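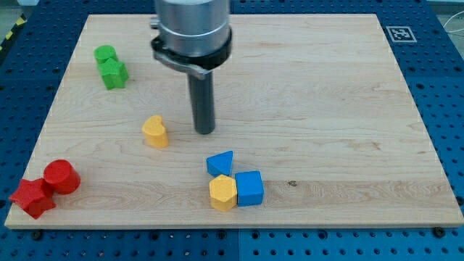 Reservamos dos noches en el Cenwood Aparthotel de Ernville a finales de noviembre, en un apartamento de una habitación con cocina. Buscábamos algo sencillo, cerca de la estación y con sitio para trabajar por las tardes, y en eso cumple. El mobiliario es casi todo de madera clara: la mesa del comedor es de arce, con la veta fina y ondulada, algún nudo pequeño y oscuro y vetas algo más marcadas a lo largo del tablero. Es una mesa grande, caben dos portátiles y la cena a la vez, y no cojea. Las sillas son peores, con el respaldo demasiado recto para estar más de una hora sentado.

La entrada se hace sin recepción a partir de las 16:00. Mandan un código al móvil y el nuestro funcionó a la segunda. Para cualquier problema hay un teléfono que atiende hasta las 22:00. Llamamos una vez por la calefacción y nos contestó Uliana Semeniuk, que lo resolvió a distancia en unos minutos. Por la noche el radiador del salón hace un ruido leve al arrancar - en el dormitorio no se oye.

La cama es de 160, con colchón firme y almohadas bajas. Pedimos una más y la trajeron esa misma tarde. Las cortinas oscurecen bien por los lados, pero dejan pasar luz por arriba, y la farola de la calle queda justo enfrente. Si se puede elegir, mejor un apartamento que dé al patio.

La cocina tiene vitrocerámica de dos fuegos, microondas, nevera pequeña con congelador y una cafetera de cápsulas marca Rarum. Dejan cápsulas solo para el primer día. No hay horno. Las sartenes estaban rayadas y faltaba un cuchillo que cortase, así que compramos uno en el supermercado de la esquina. El escurreplatos es mínimo.

El baño está limpio, la ducha tiene buena presión y el agua caliente tarda poco. Ponen dos toallas por persona y gel en dispensador. No hay secador en el armario, hay que buscarlo en el cajón de la mesilla.

El wifi fue estable las dos noches, también para videollamadas. El aparcamiento es de pago y se entra por la calle de atrás, con una rampa estrecha. Para desayunar fuera, la cafetería Hwang está a tres minutos andando y abre a las 7:00.

La fianza es de 2000 coronas y la devolvieron el jueves siguiente. El total con limpieza y tasa salió por 1071 coronas la noche, un precio correcto para la zona. Volveríamos para una estancia corta. Para una semana entera pediría otras sillas y algo más de menaje.

Lo mejor: la mesa, la ducha, la ubicación.
Lo peor: las sartenes, la luz de la calle.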